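Reten Folding Set: data card and working rules

Version 2, revised in August. Maintained by Akosua Odoi for the Nonodis project.

What the set contains

The set has 3893 episodes of cloth folding on a table, recorded by teleoperation. Each episode has the streams from the head camera and the wrist cameras, the joint positions, and one text file with the operator's notes. From the full set, 222 episodes are held out for testing. Please do not train on them, also not for a short trial.

Rules for the table

The table is covered with brown paper and divided into cells with blue painter's tape. The cloth is always white. The tape lines help the operator to place the cloth, but they are not a calibration target. Do not calculate camera poses from them.

A start position is accepted if the cloth is inside the reach of both arms. It may lie across a tape line and it may be at an angle. We ask operators not to straighten it before recording, as straight starts were too many in version 1.

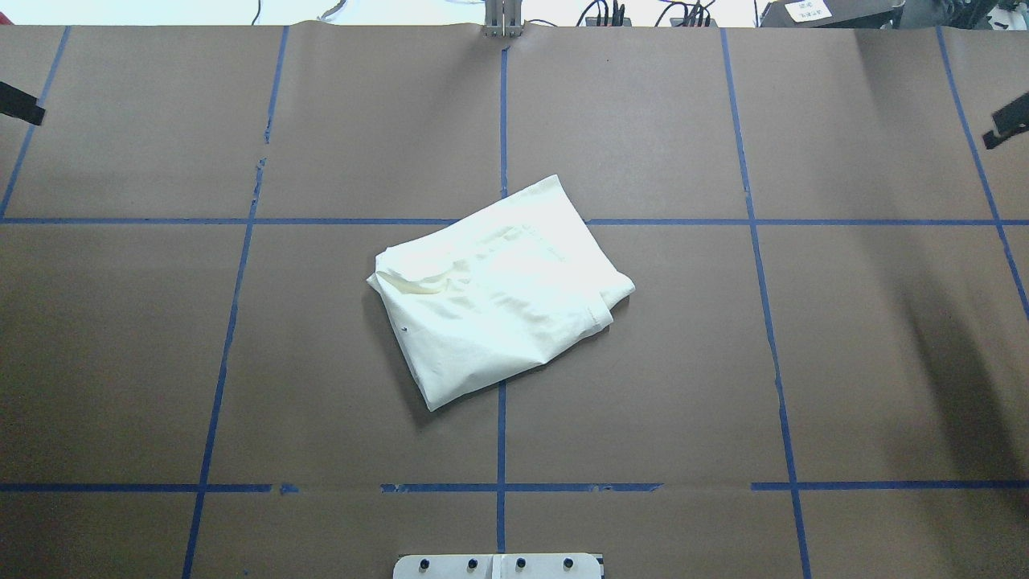 Amaral wrote to us that a start position rule without a measured tolerance is not a rule, and that two laboratories will read it in two ways. The same message asked for a maximum angle in degrees. We discussed it and did not add one. What we added is the field start_angle in the notes file, which the operator fills in by eye with one of the words "small", "medium" or "large".

Wear of the tape

Tape becomes damaged when grippers work on it every day. In version 1 each operator repaired it when he or she wanted, and so the look of the table changed in the middle of a session. The rule is now the following. Tape is replaced only between sessions, all strips together. During a session it stays as it is, also when a part is missing. Loose pieces which can stick to the cloth must be removed before the next episode, and this is written in the notes.

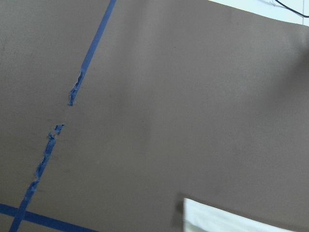
Wrist camera view. Diagonal strip with a gap and torn edges; the strip crossing it is intact.

The field tape_state has the values "new", "worn" and "broken". If you filter the set by this field, please report it together with your results.

Rules for grasping

The fingertips should close on the fabric and not scrape on the paper. Operators approach slowly and stop before contact when the position is not clear.

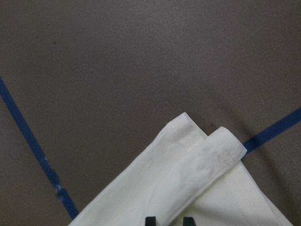
A failed grasp may be repeated two times in the same episode. After that the episode is closed and labeled "failed", and it stays in the set. Failed episodes must not be deleted or cut shorter. Nearly 900 episodes have this label.

Known problems

Shadows fall on the paper and they are not the same in all sessions. The clocks of the wrist cameras were corrected in version 2, but the Woner export tool still reads the old time field if you do not set clock=new.

Corrections to this card can be sent as an issue in the repository. Please write the episode number in the title.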